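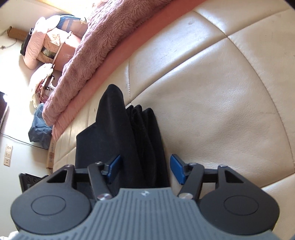 SKOSTNESS HARBOUR ASSOCIATION

Minutes of the ordinary meeting of the Moorings and Pontoons Group

Held on Nov 1, 2022 in the upper room, Harbour Office, Skostness

Present: the Chair, the Vice-Chair, the Secretary, the Harbour Master, the representative of the fishing berth holders, the representative of the leisure berth holders and the representative of the Ullska ferry.

Apologies were received from the representative of the rowing club.

The Chair opened the meeting at seven o'clock and declared a quorum.

1. Minutes of the previous meeting

The minutes of the July meeting were taken as read. The representative of the fishing berth holders asked that the words "agreed in full" under item 6 be changed to "agreed in principle". The amendment was accepted and the minutes were signed by the Chair.

2. Matters arising

2.1 The replacement ladder on the north quay has been fitted. The Harbour Master reported that the bottom rung sits higher than the old one and is difficult to reach from a small boat at low water springs. The supplier is to be asked for an extension piece.

2.2 The letter to the council regarding the street lamp at the head of the slipway has been sent. No reply has been received. The Secretary will write again.

2.3 The notice concerning fires on the shingle has been repainted and put back.

3. Report of the Harbour Master

3.1 The visitor season closed with 843 overnight stays recorded. Takings from visitors had been entered in the accounts up to the end of September and the remainder would follow. The Vice-Chair asked whether the figure included boats lying at the Ullska side. The Harbour Master confirmed that it did not, as those are recorded by the ferry office.

3.2 Two boats remain on visitor moorings without payment. The owners have been written to. Should no answer come within the month, the boats will be moved to the inner basin at the owners' expense, in accordance with bye-law 17.

3.3 The work boat is out of the water for its yearly inspection. During this period requests for mooring checks should be made in writing and will be dealt with in order.

4. Outer pontoon

4.1 The Group considered the written report on the outer pontoon. Wear was found in the chain on the seaward side, chiefly in the length nearest the sinker. The decking is sound apart from the section beside the fuel berth, where the boards have lifted at one end.

4.2 Two quotations had been received for the chain. The Sowah yard offers to supply and lay it before the winter, with its own barge. The second firm cannot attend before the spring. The leisure representative observed that the second quotation was the lower of the two and asked whether the chain might be expected to last until then. The Harbour Master was not willing to give that assurance.

4.3 After discussion it was proposed, seconded and agreed by 4 votes to two that the Sowah quotation be accepted. The Chair did not vote.

4.4 It was further agreed that the fuel berth be closed while the work is under way, and that fuel be available by can from the quay during office hours.

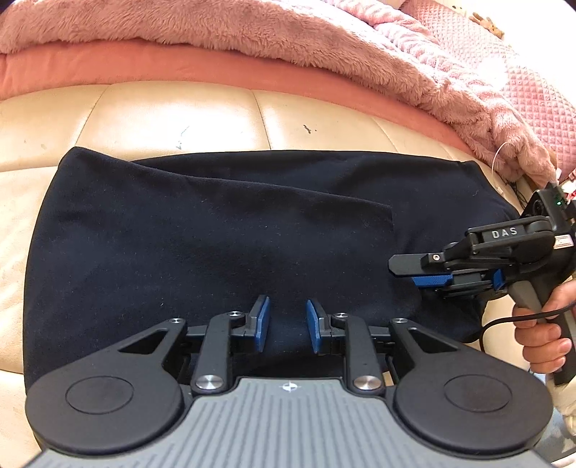

4.5 The ferry representative asked for as much notice as possible of the barge's movements. The afternoon sailing from Ullska turns close to the end of the pontoon and may have to use the east steps instead. The Harbour Master will agree the dates directly with the ferry office.

5. Winter berths

5.1 Applications for winter berths stand at 31. All can be accommodated, provided that the larger boats lie outside and that owners double their lines.

5.2 The Secretary reported a complaint from a berth holder who had been given a place beside the slipway in two winters running. The Group noted the complaint. Places are given according to length and draught, and the Group saw no grounds for changing the practice. The Secretary will reply to this effect.

5.3 Owners are to be reminded that covers must be properly tied down. Loose covers caused damage to neighbouring boats last winter.

6. Electricity on the inner basin

6.1 The Vice-Chair presented the proposal for new supply posts on the inner basin. The present posts trip in heavy rain and three of them have no working light. The cable and sockets specified are by Volex.

6.2 The fishing representative asked whether the cost would fall on all berth holders or only on those with a supply. The Vice-Chair replied that this had not been decided. Several members expressed the view that boats without a supply should not pay.

6.3 The item was held over. The Vice-Chair will bring a table of charges to the next meeting.

7. Any other business

7.1 The slipway is again slippery below the half-tide mark. It will be scrubbed at the next suitable low water.

7.2 The leisure representative asked that the key to the wash room be kept at the office window, as in previous winters. Agreed.

7.3 Nets have been left across the footpath behind the ice house. The fishing representative undertook to speak to the owners concerned.

8. Next meeting

The date will be set once the Sowah yard has confirmed its programme. Members will be informed by letter, and a notice will be placed in the office window.

The meeting closed at ten minutes to nine.

Signed: ........................ Chair

Copies to: members of the Group; Harbour Office file; Ullska ferry office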